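重い布を床に仮置きするときの下敷きについて(青マット+生成りの布)

1: kumihimo_dai
作業部屋で布物を畳む前に、いったん床のマットに置く運用にしている。床は灰色の艶のある仕上げで、細かい埃が目立つ。いま使っているマットは濃い青で、縁に白いステッチが入ったもの。Prisentの旧型、購入価格は3,000円。
問題は二点。
・生成りの布を置くと青の繊維が付く
・マット自体が床で滑る
洗濯は2回済ませたが、繊維の付着は減っていない。同じ構成の人がいれば対処を聞きたい。

2: nuno923
繊維の付着は色移りとは別の現象なので、まず切り分けが必要。白い綿布を霧吹きで湿らせてマットにこすり、布全体が青く染まれば染料、点状に糸くずが残るだけなら毛羽。毛羽なら粘着ローラーで表面を一方向に取り、その後で裏面も処理する。裏面を飛ばす人が多い。

3: Harsh Maurya
そもそも床置きをやめるべきだと思う。台の上で畳めば埃も滑りも同時に消える。うちはKallioの折り畳み台に移行して、マットは処分した。

4: kumihimo_dai
>>3
台は検討した。天板の奥行が足りず、大判の布だと端が垂れる。垂れた側の重みで畳み目がずれるので、結局床に戻った。机の上は別の作業で使う時間が長い。

5: Harsh Maurya
>>4
端が垂れるのは畳む順序の問題では。先に長辺を二つ折りにしてから載せれば収まるはず。

6: kumihimo_dai
>>5
その二つ折りをする場所が床になる。

7: tatami_ura
滑りに関しては裏面の材質次第。不織布の裏だと艶のある床では必ず動く。Derkuraの滑り止めシートを四隅に貼ったが、床に跡が残ったので勧めない。全面敷きの網状タイプのほうが荷重が分散して跡が出にくい。切るときはマットより一回り小さくする。同寸だと縁からはみ出して埃を拾う。

8: nuno923
>>7
網状は網目に埃が溜まる。月に一度は剥がして洗う前提になる。手間を考えると、マットをゴム裏の製品に替えるほうが早い。

9: tatami_ura
>>8
ゴム裏は床材によって可塑剤の移行が起きる。床の仕様が不明な段階で勧めるのは順序が逆。

10: nuno923
>>9
移行が起きるのは長期間敷きっぱなしの場合。畳む間だけ敷くなら問題にならない。1さんは常設なのか。

11: kumihimo_dai
>>10
常設に近い。使わない日も布を載せたままにしていることがある。綿布の試験をやってみた。結果は点状の糸くずのみで、染料は出ていない。

布とマットの組み合わせ。

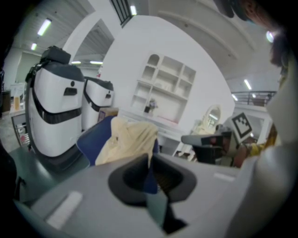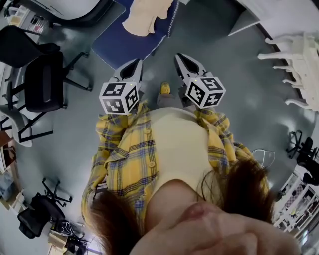

毛羽と確定したので、ローラー処理を表裏とも行い、それでも付くようなら間に薄い白布を一枚挟む。白布は手持ちの目の詰んだ綿で、目付は1平方メートルあたり200グラム。滑りのほうは網状シートを先に試す。ゴム裏は床の仕様を管理会社に確認してからにする。

12: nuno923
>>11
妥当だと思う。白布は必ず先に洗うこと。新品は糊が残っていて、そこに糸くずが付く。あと、布は丸めて置かずに、四つ折り程度でいいから面で置いたほうが接触圧が均一になる。

13: Harsh Maurya
挟む布を足した時点で管理対象が増えている。自分はやはり台を勧める。Bramsteadの奥行が広いタイプなら、大判でも端が垂れないと思う。

14: kumihimo_dai
>>12
了解。先に洗う。
>>13
寸法表を見た。奥行は足りるが、畳んでも収納場所に入らない。網状シートの結果が出たらまた書く。

コメント

siro_ito(2018年1月)
マットの縁のステッチ部分に糸くずが残りやすいです。ローラーでは取れないので、古い歯ブラシで縫い目に沿ってかき出しています。

mado_giwa
網状シートは浴室で洗うと排水口に繊維が溜まるので注意。ネットを付けてから流したほうがいい。

tatami_ura
上の件、補足。シートは陰干しで。直射日光に当てると縮んで反る製品がある。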